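Subject: Re: [levix-data] dish rack episodes – how many and what varies?

Araceli Zavala wrote:

> Quick one before I book the arm for the afternoon. The task sheet says "rack, 30 episodes" and nothing about what should change between them. Do I move the rack every time? And does the cloth stay on? The Drevwood set was all bare table, so I'm worried the two won't mix. Also, do you want the failed ones kept or tossed?

Hi Araceli, all

Sorry, between meetings so this is short.

Yes move the rack. Not every episode – every five or so is fine. Left back corner first, then work it toward the middle, then right. Last time we left it in one spot for the whole batch and the policy just learned the spot. Reached for thin air as soon as Maldonado bumped the tray over.

Cloth stays on. The green grid one. Don't iron it or pull it flat, creases are fine, I want them in there. Mixing with Drevwood is my problem, I'll weight it at training time. 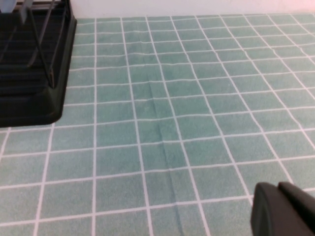

Start pose matters more than I made it sound in the sheet. Fingers well away from the rack, nothing in them, and wait a beat before you move. I had to drop 11 episodes from the April batch becuase the recording kicked in when the arm was already halfway there. Vary the start a bit too, higher, lower, other side.

Failed ones – keep, but tag them. "fail_grasp" or "fail_place", no new tags please, the Lustotum loader chokes on anything it doesnt know. If you bump the rack and recover, that's a success, leave it in. Those are the best ones we get.

If you run out of time 25 good ones beats 30 with the last few rushed. Check the wrist view every now and then, focus is a little soft on that camera and I can live with it, but if it gets worse stop and ping me.

Upload to the usual folder, I'll run the merge tonight after 8. Anyone else have arm time this week? Still short on the cup task.

thx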